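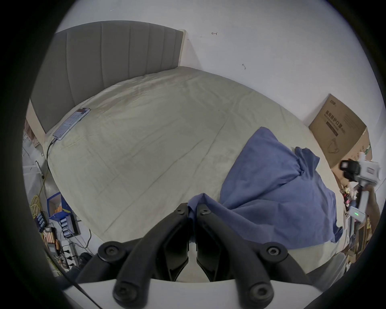 Vodlow bedding notebook, entry 128
Bedroom, big bed, green sheet + beige duvet + blue cloth

Good day in the bedroom! I came up meaning to try one corner of the green sheet and ended up doing the whole bed, duvet and all, and I have more notes than I know what to do with.

First the duvet, the pale beige one. On the kitchen scale in its bag it came to 2346 g with the bag taken off the total, so that's the number to write on the tag. I love this duvet. It goes out nearly flat from one good throw at the foot end, and the fold lines from storage are already faint. There are a few small dark smudges on it. I'd like to try the bar soap on one of them before it goes anywhere near a full wash, and only one, so we can compare.

The blue cloth I keep picking up by the middle, which makes a heap with peaks every time. Picking up by a corner is so much better. Find the corner, let the rest drop open, then lay it down. If you lose the corner, put the cloth down on the right half of the bed and start over, don't try to hunt for it in the air. (I hunted for it in the air for ages.)

Then everything off, and on to the sheet itself.

Green sheet, method as of today:
- Head end first, both corners, before you even look at the foot.
- Wall side next. Slide a flat hand down between mattress and wall and push the hem under in short steps.
- Foot end, near corner last. It will feel too short. It isn't.
- Smooth from the middle out, long strokes toward the near side.

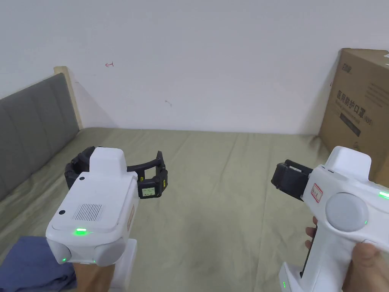 Green sheet on the bed, headboard to the left, mask carton in the corner by the wall.

About the color, and this one has me really interested. I've been writing "sage" on the labels since September, and the swatch card from Gitach calls the same cloth "field olive." Up against the white wall I can see why nobody agrees. It goes khaki from one spot and plainly green from the next. I'm going to leave both names on the label and put the lot number first - that at least stays put when the light changes.

The cloth is the Multen cotton, 29 washes so far by the tally inside the linen cupboard door. It came off a 3000 mm length, which left a nice strip over, and the strip is in the scrap drawer if anybody wants to test stains on the same stuff. It has gone soft in the best way. It also creases if you so much as lean on it.
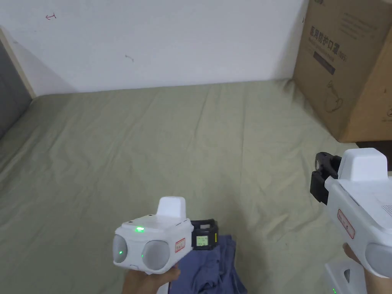
Page last changed: December 28, 2018

The creases worth writing down are the long diagonal ones. They run from the back of the bed toward the front, and they're shallow, so I stopped trying to press them out with my palms. What I want to try is going back to the far corner and pulling the hem a bit further under. My guess is that the slack starts there and just travels. The folds at the near right are a different matter and may only need a tug at the foot.

A steam iron straight on the bed was suggested in the last entry. I'd say no, at least with this mattress under it. A spray bottle and some patience, yes please.

Wall: two little marks, the reddish one that looks like an arrow and a smaller squiggle. Neither has anything to do with our measuring, so please don't line the sheet up to them. I did exactly that before I thought about it.

Carton: the big brown N95 one. Fine where it is for the green sheet, but it has to come down before the duvet goes on if you want a full spread into the corner.

Headboard: the channels in the gray upholstery collect lint like you wouldn't believe. Soft brush, top to bottom, and do it before the clean sheet is on. Wrong order today, so I got to brush the sheet as well.

Still open:
- soap test on one duvet smudge
- far corner, hem deeper under, then look at the diagonals again
- blue cloth by the corner, ten tries in a row, note the misses
- ask Tlapale if they still sell the wide hem tape, the old roll is down to the cardboard

Sheet stays on overnight. I want to see how it sits in the morning before anybody smooths it.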